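Home Forums Sidewalk Delivery Validation Rules Search Log in

Scenario acceptance rules for simulated sidewalk runs

d_bramwell
We are writing the internal acceptance rules for simulated sidewalk scenarios on the Pludton project and I would like comments before they are frozen in March. The robot is a low four-wheel delivery unit, speed capped by the city permit. The draft requires 4000 scenario runs per software release, of which 2000 must be on the downtown map. A run counts if the planner reaches the goal without contact and without leaving the permitted surface.

My concern is the phrase "permitted surface." The permit text says sidewalk, marked crosswalk and public plaza. The map tool labels everything with a walkable flag and does not separate the three.

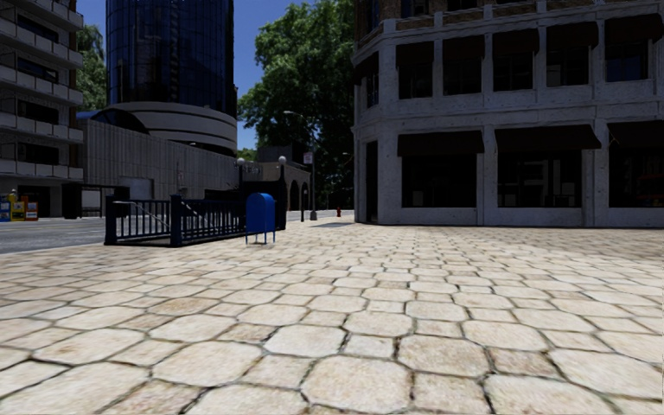
Downtown map, corner plaza with the subway-style railing and the mailbox.

With a single flag, the stone slabs and an ordinary concrete walk get the same speed limit and the same clearance rule. The permit gives plazas a lower speed. Does anyone keep separate surface classes in the scenario file, or do you derive them from the mesh material?

dgryu
Separate classes, in the scenario file. We tried deriving from material on Nostalance and dropped it after one release. An artist swapped a texture and two blocks changed class overnight. Nothing in the test report showed it.

The rule we ended up with: surface class is test data, it has an owner, and any change to it needs the same review as a change to a pass threshold.

kotian_p
Disagree in part. Hand-labeled classes drift too, they just drift slowly. If the mesh is edited and the label polygon is not, you get a plaza polygon that ends a meter short of the curb. I would keep the hand label as authority and run a material check against it as a warning. Mismatch blocks the release until a person signs it off.

dgryu
Fine with that as a warning. I would not let it block. The false alarms will train people to sign without looking.

kotian_p
Then fix the false alarms. A check that can't block a release is a log line.

bo_ram.a
Different point, on the crossing. Denise, the draft counts "entered marked crosswalk" as permitted from any direction. Please look at what sits next to the stripes on that map.

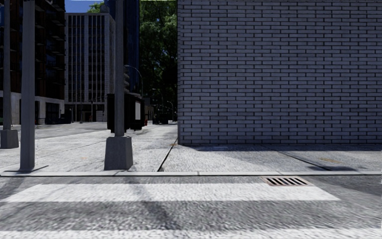 Crossing entry needs its own rule, with an approach angle and a keep-out list attached to each crosswalk. A robot that is legal by surface class can still take a bad line off the curb. Our limit is 10 degrees off the crossing axis at the moment the front wheels leave the sidewalk, and wheels may not touch any drainage opening at any point. At this corner the storm drain grate is directly below the curb and overlaps the end of the far stripe, so a planner that only reads "crosswalk" will treat the slotted area as good road. The poles on the sidewalk side then limit how late it can correct – two of them stand on concrete bases that are wider than the pole, and a collision shape made from the pole alone will pass runs that should fail.

d_bramwell
Agreed on the bases. I checked, and our collision shapes for street furniture are plain cylinders. That is a defect in the map and I will log it as one.

The keep-out list I am less sure about. If we list grates one by one, the rule only covers what somebody remembered.

y.condori
Make it a property of the object type. Every drain asset is keep-out for wheels by default and you need a written exemption to drive over one. We do it this way on the Ko map and exemptions are rare.

For the straight sidewalk segments, our review steps before a segment is accepted into the pool are below. Take what is useful.

1. Confirm the surface class polygon meets the curb strip along its full length.

2. List ground features and mark each one as geometry or paint. A crack that exists only in the texture must be noted in the segment sheet, so that no one later claims the run tested rough ground. Same for leaf litter. Fixed objects near the road side, such as a hydrant, get a measured clearance.

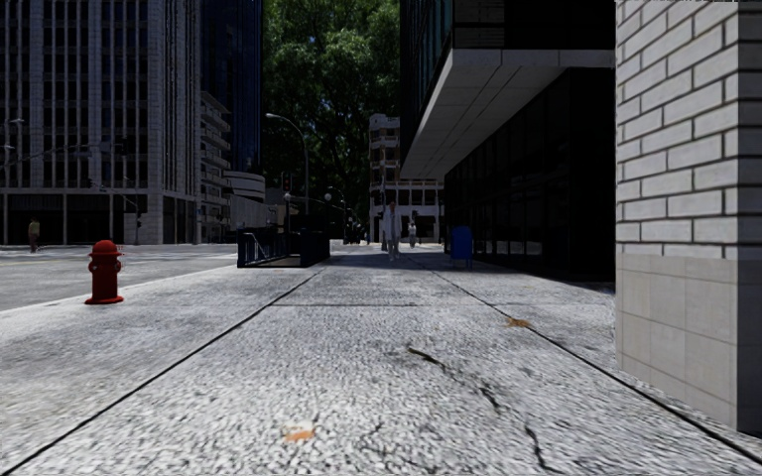

3. Run the segment 3 times with the same seed. All outputs must match, including pedestrian positions. If they don't, the segment is rejected.

4. Repeat with the pedestrians removed. A planner that fails an unoccupied sidewalk has a map problem or a localization problem, and you want to know that first.

5. Check overhangs. A low ceiling over the walk affects simulated satellite reception, and roughly half of our older segments had open-sky reception everywhere.

kotian_p
Step 3 is too strict for anyone running on mixed hardware. Bitwise match will fail on floating point alone. Use a tolerance on position.

y.condori
Then one hardware type for acceptance runs. A tolerance hides the ordering bugs, and those are what step 3 is for. We found one in Isier exactly this way, pedestrians spawned in a different order every third or fourth launch.

kotian_p
Easy to say when you own the machines. We rent.

dgryu
Record the hardware type in the report and require a match only within a type. Covers both.

d_bramwell
Taking that wording. Changes to the draft so far: surface class under review control, material check as a blocking warning with sign-off (Dong-geon, your objection is noted in the margin), drains keep-out by object type, approach angle on crossings, seeded repeats within one hardware type. The run total stays as it was.

bo_ram.a
Please state whether the downtown share includes the runs with pedestrians removed. If it does, people will fill the quota with the cheap ones.

d_bramwell
It does not. I'll put that in the counting section.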